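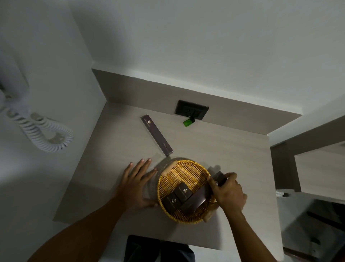
Step 2. Setting the Guest Basket

Home | Rooms | Baskets | Linens | Next

1. Take everything out of the wicker basket and lay the boxes on the counter, well away from the outlet.

2. Now put the little square boxes back in first, and do take your time, dear hosts, there's no rush at all before check-in! 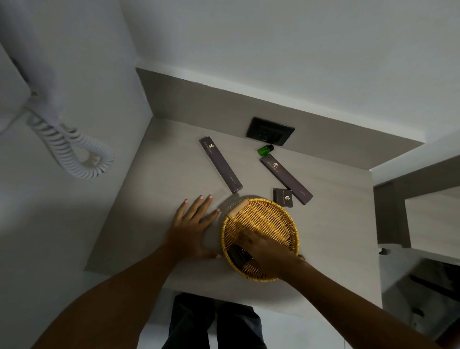

3. Lean the long boxes across them with the gold emblem facing up, so a tired guest can find things easily.

Caution: never force a box under the rim, as the corners crush.

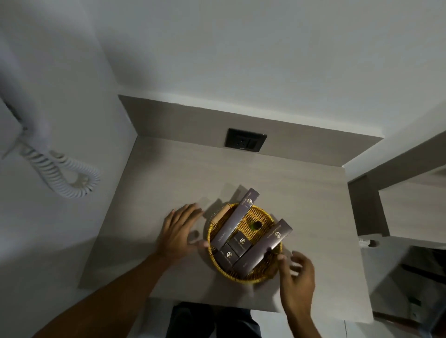 Tsion Gashaw adds that at Clodgate she wipes the weave with a dry cloth before each refill.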